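February, bench 2, from 14:00

Socket liner wear test, below-knee, Kekard silicone against the Fondetti gel. Both cut from stock, same nominal thickness, conditioned overnight in the cabinet. Lykkegaard load profile as before, no change to the ramp.

Kekard: 100 cycles, stopped, inspected. No tearing at the distal cup. Slight polishing on the posterior wall where the trim line sits. Carried on for another 100, same result.

Fondetti: edge lifted at cycle 20. Re-seated, restarted the count. Lifted again in the same place, so probably the adhesive and not the seating. Left the second piece under clamp – do not move it before morning.

Load cell drifted by almost 4 N over the afternoon. Zeroed between runs and noted on the sheet. If it drifts again tomorrow it goes back for calibration.

Didov pin lock: clicks on insertion, release button stiff. Cleaned, no grease. Still stiff. Ask whether the newer spring fits the old housing.

To do: cut two more Fondetti blanks, change adhesive batch, repeat with the sock layer. Trim line on the cast needs lowering at the back – it fouls the clamp.

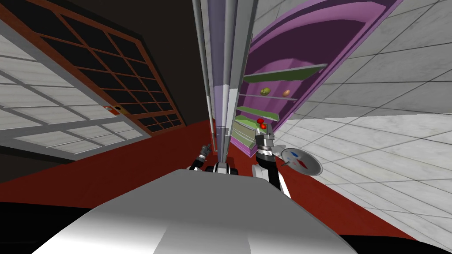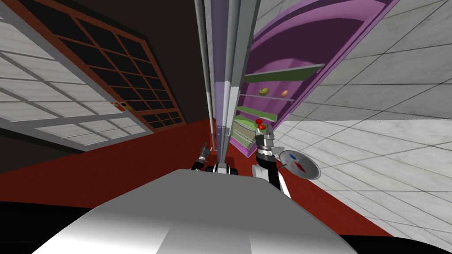
Simulation renders, both arms in view in each. The round dish with red and blue markings is in the second.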